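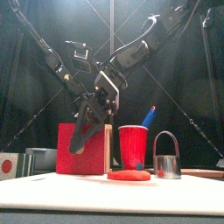
COSHOLM PUBLIC LIBRARY BOARD
Minutes of the Regular Meeting
Friday, June 13, 2025

1. Call to Order
The chair called the meeting to order at 6:30 p.m. in the Tagle Branch reading room. A quorum was present. The minutes of the previous meeting were approved as distributed.

2. Roof Repair, Tagle Branch
The director reported that Ploditby Roofing has finished the north slope. The south slope is delayed until August pending delivery of flashing. A member asked whether the local history shelves would be moved in the meantime. The director replied that they would be covered in place.

3. Summer Reading
Registration stands at 461 children, with 19 teens signed up for the evening group. The board discussed adding a second story hour at the main library and left the matter to staff.

4. Catalog System
The contract with Clasus expires at year end. Staff asked for a one-year renewal at the current rate -- the vendor has agreed in writing -- while other systems are reviewed. Moved, seconded and carried, with one abstention.

5. Overdue Accounts
The board approved the write-off of 11 accounts totaling $578. Borrowing privileges will be restored to the holders.

6. Public Comment
One resident asked for later Thursday hours at Tagle. Referred to the director for a cost estimate.

7. Adjournment
The meeting adjourned at 7:52 p.m.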